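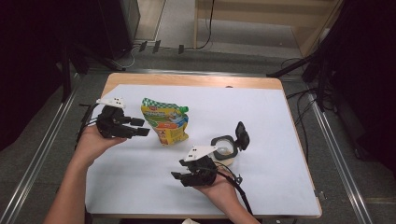

Slide 1. Squeezable pouch with a green spout cap, on a covered work table.

Spouted Pouches in the Lunch Program: Storage, Serving and Disposal
Speaker notes, Skirkent Schools Food Service Office
Regional session, Dridwood Center, Mon 27 February

Slide 1 - Opening

Leave the title slide up while people find their seats. Start on time even if the back rows are still filling.

Good morning, and thank you for coming. The Food Service Office has been asked to report on one item on the lunch line, the soft pouch with a screw cap. It is a small item in the budget. It accounts for a larger share of the calls that reach our office, and most of those calls concern three matters: how it is stored, how it is opened and what happens to it afterward.

Point to the pouch on the slide. Draw attention to the spout cap at the upper corner and to the creases across the face. Ask the room to keep the creases in mind for the section on storage.

The printed face is busy, as it is on most products of this type. There is a checkered band across the top, red lettering near it and illustrations lower down. Staff looking for a date or an allergen statement on any brightly printed pouch need to know which panel to check, and we will return to that point under receiving.

Slide 2 - What the review covered

The review took place in October at school sites in the Skirkent service area. Kitchen staff set aside every spouted pouch left on trays or placed in the bins at the end of lunch. The total was 1345. Of these, 608 had been thrown away without the cap.

Pause here. People will want to write the figures down.

The review did not record how much food was left in each pouch. We considered weighing them and decided that it would take too much time from the kitchens during cleanup. Any question about food waste by weight should be answered plainly: we do not have that figure.

The review also did not compare brands. Please do not allow the discussion to turn into a comparison of suppliers. Purchasing decisions are handled in a separate process and bids are not open at this time.

Slide 3 - Receiving

Pouches arrive in cartons from the Fulell warehouse. The carton carries a lot label on the short side. The label should be cut off and kept with the delivery slip until the last pouch in that carton has been served.

Kitchens have asked whether the date on the carton is enough. It is not. Once pouches have been moved to a bin or a tray, the carton date is no longer with them, and the date on the pouch is the one that applies. Staff should look at the back panel and along the bottom seal. If the date cannot be read, the pouch is not served.

Allergen statements are to be read from the pouch itself at the first delivery of each new flavor. Copy the statement onto the serving line card. Do not copy it from the previous card.

Slide 4 - Storage

A creased pouch is usually still a sound pouch. Several sites reported discarding pouches on account of wrinkles alone, and we would ask them to stop doing so. Flexible film bends in normal handling.

The following are reasons to set a pouch aside:

Stickiness or residue on the outside.
Swelling, so that the sides feel tight.
A cap that turns freely before it has been opened.
A fold that has worn through the print and feels thin or rough.

Read the list aloud slowly. This is the part of the session that staff will be asked to apply the next day.

Pouches should be stored flat, in shallow bins, with the caps facing the same direction. When they are stood on end in a deep bin, the caps press into the film of the neighboring pouches. The Dridwood kitchen changed to the Serra shallow bin last year and the lead there has reported fewer leaks. We have not tested this ourselves and are passing it along as one site's experience.

No bin should be filled above the rim. Bins are not to be stacked on top of one another unless they have rigid lids.

Slide 5 - The inspection table

Each kitchen should have a clear, light-colored surface where a questionable pouch can be laid down and looked at. A white sheet over an ordinary table does the job well. Leaks and residue show up against white much sooner than they do against wood or steel. Return briefly to the opening slide if the projector allows it, as the table there is covered in this way.

The sheet is changed at the end of each inspection period, and sooner if anything has spilled on it. A sheet that has been used for inspection should not go back onto a serving table.

Lay the pouch on its back and look at the front, then turn it over. Press the center lightly with the flat of the fingers and watch the seams. Check the base of the spout last, where the hard plastic meets the film. In our experience this is where small leaks are missed.

Slide 6 - Opening at the table

The younger grades have difficulty with caps. This was the most frequent comment from lunchroom monitors, and it came from every site that replied. A child who cannot turn the cap will often squeeze the pouch harder to get a better hold. When the cap does give way, the contents come out with it.

Monitors are asked to show the following method:

Set the pouch on the table.
Hold the hard part of the spout below the cap with one hand.
Turn the cap with the other hand.
Pick the pouch up only after the cap is off.

If a monitor opens a pouch for a child, the monitor hands the pouch back and places the cap on the tray. Caps should not be left loose on the table in kindergarten and first grade lunch periods.

If time allows, pass out the sample pouches and ask those present to try the method with their weaker hand. Allow 2 minutes. Collect the samples before moving on.

Slide 7 - Disposal

Spouted pouches go in the trash at all Skirkent sites. The film is made of layers that our hauler does not accept for recycling. Caps do not go in the recycling bin either, as they are too small for the sorting line. We know that this is disappointing to student groups who have asked about a collection program, and the office is willing to look at any written proposal.

Pouches should be squeezed out over the liquids bucket before they go into the trash. Sites that do this have lighter bags and fewer drips on the way to the dumpster. Put the cap back on if it is at hand. Staff should not search for missing caps on the floor during service; the sweep after lunch will pick them up.

Slide 8 - Training and forms

The target is for 80 percent of line staff to complete the short training by the end of the school year. It can be completed on site with the kitchen lead. No travel is required.

The one-page inspection sheet is on the table by the door. Please take one for each kitchen you represent. Earlier copies with the gray border are out of date and should be recycled.

Questions

Likely question: may a pouch be returned to stock if a student did not open it? Answer: only from a share table, and only where the site has an approved share table plan. The date and the cap must be checked first.

Likely question: may pouches be frozen for field trips? Answer: follow the storage directions on the pouch. If freezing is not mentioned, do not freeze.

Likely question: who pays for the shallow bins? Answer: site supply budgets. Orders placed through the office catalog will be filled from the Fulell warehouse with the regular weekly delivery.

Questions about individual invoices should be taken at the side table during the break. The next session begins in this room directly after it, so please ask those present to clear their cups and papers.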